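Servicing the wrists on the two-arm cell

Posted 01/07/2025

The right arm on our bench cell in the Stolunis workshop had started to drift at the wrist. It was small, 2 mm at the fingertips, but that is enough to miss a narrow target. I had 861 hours on the joints and the Stilov sheet I work from says to check the screws every 300, so I was overdue.

Power off first, then arms supported on foam blocks. I went over the forearm screws on both sides and found two loose ones on the right. The cable over the wrist was also too tight at full bend, so I gave it some 50 mm more slack and tied it again farther back.

After that I zeroed both hands and ran the tabletop set at half speed. Scissors and the brown tube are my usual check for the right hand.
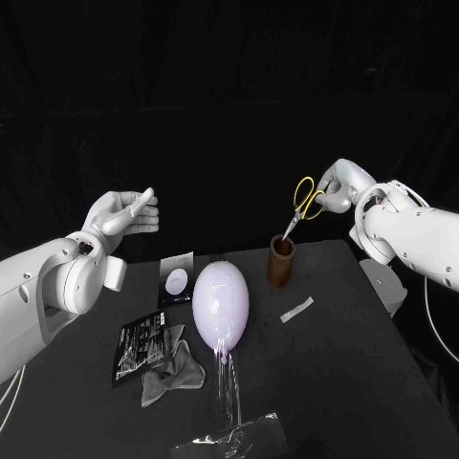 I keep the left hand open and out of the way until the right one is sorted - two arms moving at once makes it hard to tell which one is off. Next job is new cable ties from Datton, and another look at the screws in August.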